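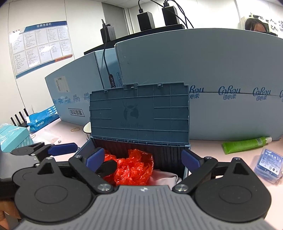
Dark blue storage box, lid open

Ticket 1459
Product: Clendau ward monitoring, Farkmont site
Reported by: Idun Haugland, paediatric high dependency
Priority: 2
Status: Closed

Fault as reported
Oxygen saturation readings from bed 8 reach the bedside monitor but do not show at the nurses' station. Heart rate and respiratory rate for the same bed display normally. Patient moved to bed 5 as a precaution - no gap in bedside monitoring.

14 November 2021
09:10 Checked bed 8 with test simulator. Bedside trace correct. Station shows dashes in the saturation field.
09:25 Swapped sensor cable and probe. No change.
09:40 Moved the monitor to bed 5's network point. Fault followed the monitor, so wall socket and switch port ruled out.
10:05 Compared settings with the bed 5 monitor. Bed 8 unit has saturation averaging set to a value the Gulemik gateway does not accept. Gateway log shows each reading rejected at import.
10:20 Averaging returned to ward default. Readings appeared at the station after a restart of the monitor.
11:10 Observed for 50 minutes on simulator. No dropped values. Alarm test passed at bedside and station.

Cause
Setting was last changed in June, during servicing. Gateway update applied last week tightened the import check.

Outstanding
Remaining monitors on the ward to be checked against the default profile - see linked task.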